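The slow lessons of Marcombe

In Marcombe the working day begins with bowls. Before the first coffee is finished, someone has put them on the black table, and someone else is already sitting with both hands on the controls, moving two arms which are not her own.

I came to the workshop of Nolter in November, expecting noise. It is a very quiet place. The arms make a small sound when they turn, like a drawer that is closed gently, and the people who guide them almost do not speak. The operator told me that talking makes her hands worse.

The method is simple to explain. A person holds a pair of light handles, and each movement of the handles is repeated by the arms on the table. Everything is recorded: the angles of the joints, the opening of the fingers, the pictures from the cameras. Later a program called Platus studies these recordings and tries to do the same task alone. One recording is called an episode. For the first kitchen task the team made 400 of them, and then decided that their own habits were too regular and made more. When I visited, the number was 709. 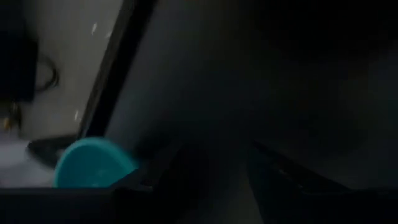
Close to the gripper, and the table with both arms.
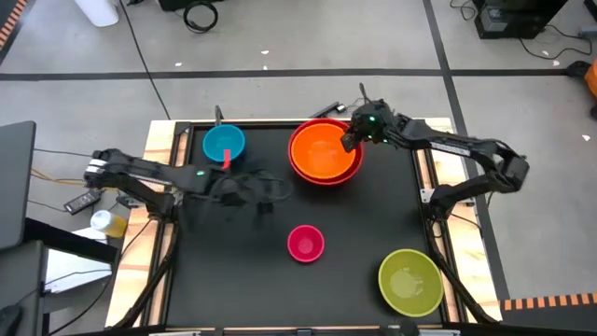
I was allowed to try. I must confess that I had believed it would be like a video game, and for the first minutes it was more like eating soup with gloves. The difficulty is that you feel nothing. When I take a bowl at home, my fingers know that they have it before my eyes do. With the handles there is only looking, and the eye is late. I pushed one bowl into another and lifted the air above it. After 14 attempts I had one episode that was good enough to keep, and I was prouder of it than I should be.

The good operators have learned to be a little boring. They come to the object from a clear side, they wait a moment before they close the fingers, and they do not correct a mistake in a hurry. A nervous hand teaches a nervous robot. In the first weeks one of the operators had the custom to tap the table before each grasp, and Platus learned the tap as well – it took 27 new episodes, done with great care, before it stopped.

Some of the recordings go to Moura, the second site of the company, where another pair of arms is waiting. There the light comes from other windows and the table is a little higher. What works in Marcombe does not always work in Moura, and the team spends many afternoons on the telephone trying to find out why.

I asked the operator if she becomes tired. Her shoulders do, she said, and in the evening she sometimes reaches for a cup at home too slowly, as if a delay were still in her arm.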